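Staseo Project: Interim Report to the Dosent Fund
Reporting period ending December
Prepared by Gervasio Salinas, Principal Investigator

2. Progress on data collection

The second work package compares two ways of teaching a manipulation policy: demonstrations recorded by teleoperating the arm, and demonstrations recorded by a person holding the gripper directly. The proposal committed us to 600 usable hand-held demonstrations by the close of the award. At the end of this period, 268 had passed review and been added to the Kivi training set.

Collection takes place at the Kiscombe laboratory under the supervision of Zane Adomaitis. Each operator completes a short practice block before any recording is kept. Episodes are then reviewed for tracking loss and for moments when the fingers leave the camera view. Thirteen operators have contributed to date.
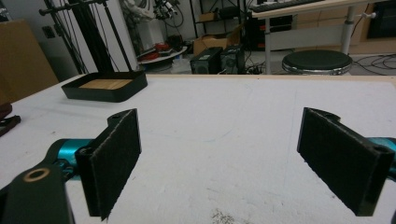

Figure 2. View from the hand-held gripper, fingers open, with the tray and wooden insert on the table.

The main methodological change concerns the start of each episode. Under the original protocol, operators began with the gripper already close to the object, and policies trained on those recordings performed poorly when the arm started farther away. Operators now begin at varied distances and with the fingers open. Early trials on the arm are encouraging – the approach phase is noticeably steadier – but the number of trials is still too small to support a firm claim, and we do not report a success rate here.

Two matters remain open. Calibration between the hand-held unit and the arm-mounted unit drifts over long sessions, and a revised procedure is being tested. Review of episodes is also slower than planned, as it is done by hand.

We do not request a change to the budget or the end date. In the next period we will complete collection, repeat the comparison with the teleoperated set, and prepare the review tools for release to partner groups.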